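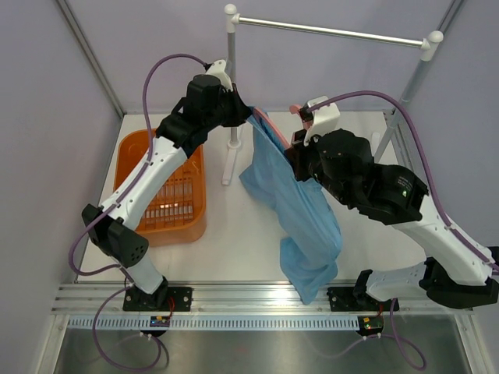 Laundry Sorting Station – Project Report
Household Systems course, Zallmont
Submitted 1/22/19

1. Purpose

Our group looked at one small part of doing laundry: the step between the rack and the basket. Most guides cover washing and folding and skip this part. We wanted to know what kind of basket and layout makes it easy to collect clothes without dropping them on the table or the floor.

2. Setup

The station is a white tabletop with a wall on the left and one at the back. A clothes rack with a silver hanging rod stands toward the back, and the basket is orange plastic. We had a budget of 3000 and spent most of it on the table and the rack. The basket was the cheapest item on the list.

3. The basket

We compared baskets from Ulteck and Cunader in October. Both sold solid and slotted types. We chose slots so that air can reach the clothes at the bottom. The rim was the other point we cared about – a sharp rim can catch on thin fabric.
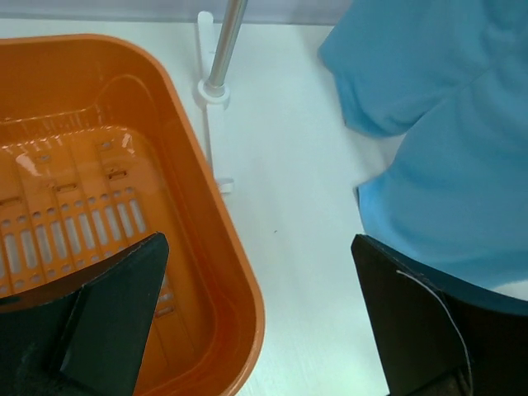
Figure 2. Slotted floor of the basket, with light blue fabric on the table beside it.

The smooth plastic is easy to wipe clean. It also reflects a lot of light, and we would pick a duller finish next time.

4. The clothes

We used soft, light clothes because they are harder to place neatly than towels. Pants were the main test item. The legs tend to go in different directions, and a drawstring can hang over the rim or slip into a slot. We counted a piece as collected only when all of it was inside the rim, drawstring included.

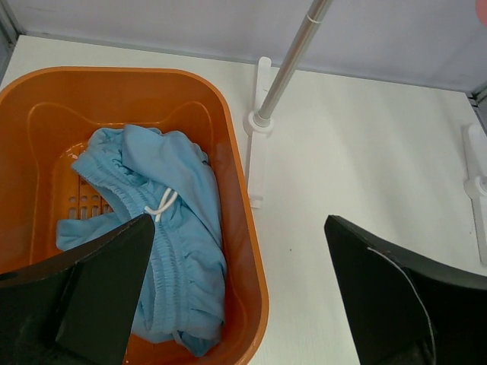

5. Changes for next term

Move the basket closer to the rack. Tie drawstrings before starting. Try a deeper basket with the same kind of floor, and repeat the test with shirts on hangers.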